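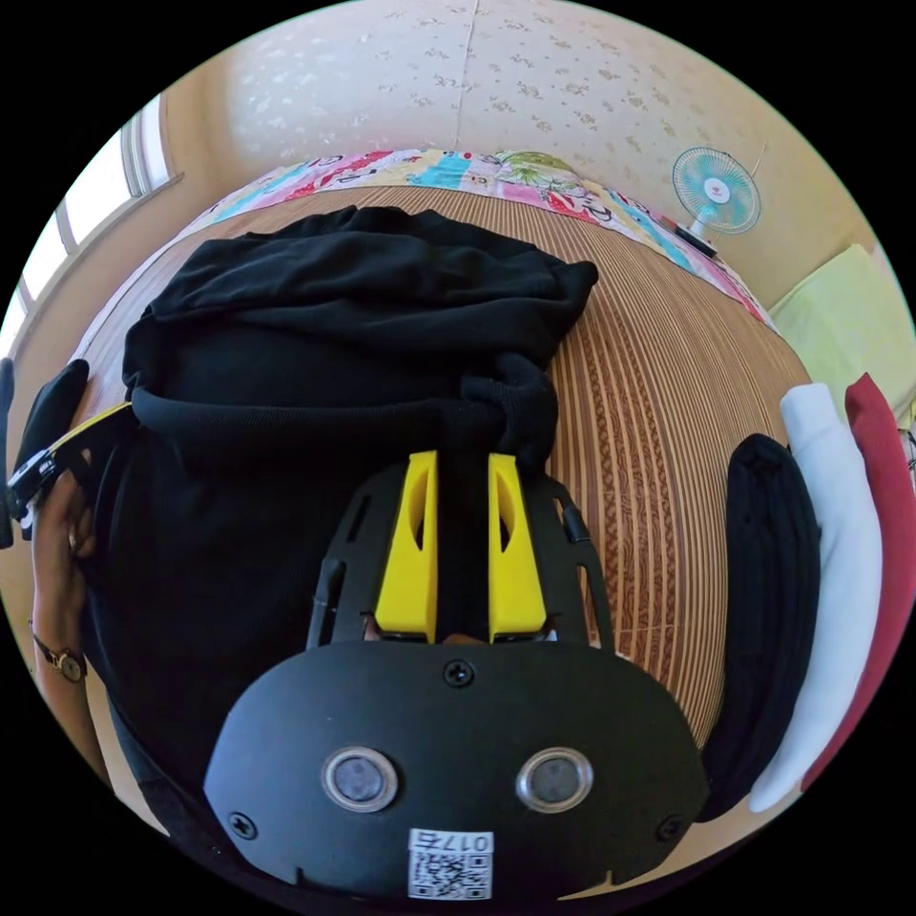
How often should you descale a kettle?

Every 8 weeks if your water is hard, and twice a year if it's soft. If you don't know which you have, look inside the kettle. A white crust on the bottom means hard, and you've probably been drinking bits of it.

What you need

White vinegar or citric acid. Citric acid is sold as a powder, costs very little and doesn't make the kitchen smell like a chip shop. I buy the Minent tub, which lasts me most of a year and lives next to the bicarb, so do read the label before you bake anything.

You'll also want an old toothbrush and some patience. The special descaling sachets work too, but check the ingredients on the back before paying for them. Most of the ones I've looked at are citric acid in a nicer outfit.

Doing the job

Unplug the kettle and tip out whatever is in it. Half fill it with fresh water, plug it back in, boil it, then switch it off at the wall.

Add two tablespoons of citric acid, slowly. It will fizz. If you throw it in all at once it will fizz over the worktop and down the front of the drawers, and you'll find out how long it is since you cleaned those.

Leave it for 20 minutes. Go away. Peering in doesn't speed it up, and the steam is not kind to the nostrils.

Pour the lot down the sink and look at the bottom. Any stubborn patches should now come off with the toothbrush (unplugged, and keep the base and the socket underneath dry). Never go at it with a knife or wire wool. I did this to a perfectly good Hosoda and it looked like a skating rink afterwards.

Rinse, fill, boil and empty 3 times. Yes, all of them. My brother-in-law Benjie Macapagal stopped at one and served his mother a cup of tea she still brings up at Christmas.

If you're using vinegar

Use equal parts vinegar and cold water, enough to cover the scale, and leave it for an hour without boiling. Then rinse as before, with one extra boil for luck. Open a window first.

The spout filter

Most plastic kettles have a little mesh filter that lifts or slides out. The one on my Daltel comes out easily and goes back in only when it feels like it. Soak it in a mug of the same solution, brush it gently and rinse it under the tap.

Keeping it away for longer

Empty the kettle at night — scale builds up faster in water left standing and reboiled. Boil only what you need. A jug filter helps a bit, provided you change the cartridge more often than I do.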